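Search this guide

Flidcombe Bench Cell Set-up Guide
Section 3: Planning and budgeting before you order

Read this section before you send a purchase request. It covers the bench, the arm, the tooling, the work surface and the practice parts. Wiring and software are in Sections 4 and 5. Prices were checked on 11/19/25 and do not include sales tax or freight.

3.1 Decide what the cell has to do

1. Write down the one task the cell must do in its first three months. Use a single sentence. "Push parts from the left side of the board to the right side" is enough.

2. List the parts the arm will touch. Weigh the heaviest one and measure the longest side of the largest one.

3. Measure the space you have. The Flidcombe bench needs clear floor on three sides. The back may stand against a wall if the power outlet is still within reach of a person standing at the front.

4. Decide who will run the cell day to day and who will cover when that person is out. Put both names on the request form.

Note: If your sentence in step 1 has the word "and" in it, split it into two tasks and budget for the first. The second can go on a later request.

3.2 Choose the arm

5. Compare the weight of your heaviest part plus the tool against the arm's rated payload. Leave a margin of one third. A tool that looks light on the bench can use up more of the payload than expected once its bracket and fasteners are added.

6. Check reach at the far corners of the work area, not the center. Ask the vendor for the reach drawing with the tool mounted. Stanciu supplies this on request. Other vendors may send only the bare-arm drawing, and you will need to add the tool length yourself.

7. Ask for the lead time in writing. Orders placed in December usually ship after the holiday shutdown, so plan the bench work first and the arm delivery second.

Caution: Do not order a used arm without its controller. A replacement controller bought on its own can cost more than the pair.

3.3 Choose the tool

8. If the task is pushing, nudging or sorting on a flat surface, start with a plain rod. It has no moving parts and needs no air line or extra cable. The Lostano rod kit is $119 and includes the bracket ring.

9. If the task is lifting, budget for a gripper, its cable and one spare set of fingers. Put the fingers on their own line in the request. They wear out and will be ordered again.

10. Order one spare rod or one spare set of fingers with the first shipment. Freight on a single small part is often more than the part.

Note: A rod tip should be rounded. A square-cut tip catches on part edges and marks the board.

3.4 Bench, base and work surface

11. Order the bench with the perforated top. Fixtures can be moved without drilling, and the hole spacing matches the Flidcombe clamp set.

12. Buy or cut a flat wood board to lie on the perforated top. Small parts tip or catch when they are pushed across open holes. Sand the top face and leave it unpainted.

13. Measure the board against the arm's reach drawing from step 6 before cutting. A strip of the perforated top should stay open on the near side and on both ends for clamps.

14. Budget for two boards. Radu Mocanu, who prepared the costings for this guide, replaces the working board when the tool leaves a groove you can feel with a fingernail.

Caution: Power off the arm before you move or replace the board. Run the height check in Section 4 again afterward, even if the new board came from the same plank. A small difference in thickness is enough to drive the rod into the surface.

3.5 Sample budget

The figures below are for a pushing cell on a bench you do not yet own. The arm is quoted separately, as prices change with the payload class.

Bench with perforated top: $2,111
Safety stop, mat and signs: $303
Rod kit with bracket ring: $119
Clamps, boards, cables and small hardware: about $1,000

15. Copy the lines above into your request and add the arm quote as a separate line.

16. Add a line for training time. Two people for two days is a fair starting point. Sites that leave this out tend to pay for it later under another heading.

17. Add a line for yearly service. Remard service plans start from the delivery date – not from the date the cell is first switched on – so do not take delivery until the bench is in place.

Note: If the total is over your site limit, put off the second board and the spare clamps first. Do not cut the safety stop.

3.6 Practice parts

Practice parts are a small line in the budget and should be ordered with the bench so that they arrive before the arm does. Choose a set that mixes shapes, as each one behaves differently when pushed: the cylinders, the cube, the star, the heart and the triangular prism on the board under the rod make a reasonable first set. Mix the colors too if a camera will be added later, and include at least two shapes in the same color, like the green cylinder and green star, so that the system has to tell parts apart by outline. Store the set in a lidded box with the spare rod and write the reorder number inside the lid. 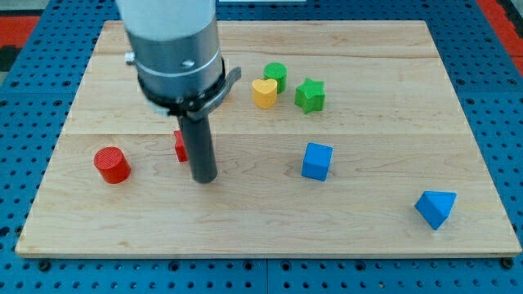 Related sections
Section 2: Site survey checklist
Section 4: Mounting the arm and checking height
Section 5: Controller wiring
Appendix B: Blank purchase request

Contact Flidcombe support | Copyright Flidcombe | Back to top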